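**Subject:** Re: [lavport-users] dial task: estimating the turning center

Hello Bakar, hello all,

On Friday Bakar wrote:

> We fit the dial center from the outer edge of the number ring. In our setup the fit moves when one side of the ring is dark, and then the impedance controller pushes sideways against the dial. Has anyone a better feature? Also, do you replan when the estimate changes, or only once at the start?

I had the same problem in August. My first version used all edge points with equal weight. With the lamp on the left, the right half of the dial gives very few points, and the ellipse is pulled toward the bright side.

Now I fit the thin metal ring around the center plate first, and use the numerals only for the angle. The wrist view I work with is like this:

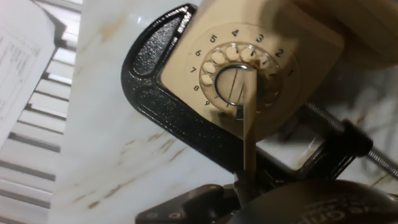 ## What changed in the code

- The ring fit runs in `nkuna_fit`, on a small crop. I keep a fit only if it has at least 339 inlier points.
- The rod crosses the lower part of the dial in this view, so I mask a vertical strip before the edge step. Without the mask, its two long edges win the vote.
- For the angle I match the numerals 3 to 9. I do not use 0, it is in shadow, and 1 and 2 get a low weight.
- The clamp has a speckled paint which produces many false corners. A median filter was enough.

## Replanning

I plan once, then correct only the center, at most 2 mm per step. Full replanning made the wrist turn the other way in some 666 of 1,884 simulated starts, and I could not find a good cost to prevent it.

The branch is `lerum-dial`. I am not sure my sign for the wrist torque is right, so please check this before you run it on hardware.

Best regards,
Mohammed-Awal Dogbe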